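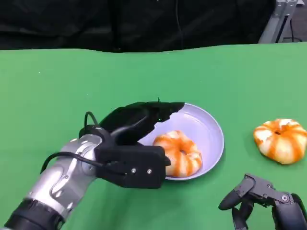

Wumcombe Allotment and Garden Club – members' mailing list

Re: Hose rota and the water bill

Grażyna Domański wrote on 17th October:
> The bill has come and it is for 3981 gallons. Last August we used
> hardly any more than that, and that was with the big tomato bed.
> Could whoever left the tap running by the compost bays please own
> up? I am not angry. I would just like to know.
> Also the rota is blank again from row 4 onward.

Grażyna, all,

I have read the phrase "I am not angry" several times now and I would like it noted that I was away visiting my sister.

On the bill itself: I went down with a flashlight and read the meter. It says 3914, and it wants a good wipe. So either the water company guessed, or we have started putting water back. I will call them, which means an afternoon of flute music, and I'll report what they say if I live.

The tap by the compost bays does drip. It has dripped since before I joined, and I was told then that it was being looked into. A new washer costs less than the stamps we used writing to each other about it. I have one in my coat pocket and will fit it the next dry morning, unless somebody objects on historical grounds.

As for the rota, three things:

Rows 1 to 3 are covered until the frost, thank you to the usual people.

Row 4 is mine. I forgot to write my name in. Sorry.

The rest needs names. "I'll do it if nobody else does" is not a name, and it has been written in twice, in different handwriting.

The hose goes back on its hook after use – the hook, please, and not the rhubarb. The rhubarb has had a hard enough year.

Does anyone still want leeks? I have far too many, and the neighbors have stopped answering the door.

Kołodziej
(plot by the gate)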